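Ellstead Open Courses
Home Modules Reading lists Timetable Contact
Search this site Go
Filed under: Politics and Government > Elections > Handouts

Local Government and Voting, Session 3: How a local referendum is called and counted

Tutor: Pallavi Rana
Handout updated 2020-04-13

Read this before the seminar. The case we use is the Vistside parking referendum, which some of you will remember from last October. The full petition text is in the course folder.

1. Calling the vote

A council can put a question to residents by its own resolution, or residents can ask for one by petition. The rules differ from place to place, so always start with the local standing orders. In Vistside the threshold was 800 valid signatures. A signature is valid if the person is on the electoral register at the address given and has signed only once.

Checking is done by the elections office. Most rejected signatures fail on the address. People move house and forget to re-register, or they write down a work address. Organisers usually aim to collect well over the threshold to allow for this.

2. Wording the question

The question should be short and answerable with a yes or a no. The first draft in Vistside asked whether residents supported "fair parking charges in the town centre". It was sent back, as a voter could say yes to that and mean almost anything. The final version named the streets and the hours.

Look out for:
- words that carry approval or blame (fair, wasteful, proper)
- two questions joined by "and"
- double negatives, especially where the vote is to repeal something

Where the vote is to repeal a rule, a yes means the rule goes. Some voters will read it the other way round. The explanatory leaflet needs to say this plainly, near the top.

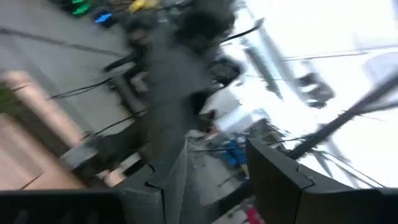 3. Polling day and the count

Polling hours and the layout of the stations followed the same pattern as an ordinary council election. There were 16 polling stations. When a box arrives at the count, the first job is verification: the number of papers in the box is compared with the number the presiding officer recorded. No votes are sorted until this is finished.

Papers are then sorted into yes, no and doubtful. Doubtful papers go to the counting officer, who rules on each in front of the observers. A tick in place of a cross is normally accepted if the intention is clear. A paper marked in both boxes is rejected.

The total number of papers verified in Vistside was 3,423. Note that this figure includes rejected papers, so it can't be used as the total of valid votes. Students lose marks on this every year.

4. Is the result binding?

Usually not. Many local referendums are advisory, and the council still has to vote on what to do. Chaiwat Yensuk's seminar paper argues that councils treat a narrow advisory result as a reason to wait. Read pages 3 to 16 and bring one point you disagree with.

For the seminar

Rewrite the first Vistside question in no more than 20 words. Then draft the two sentences of the leaflet that tell voters what yes and no mean. Bring a printed copy.

Next session: postal voting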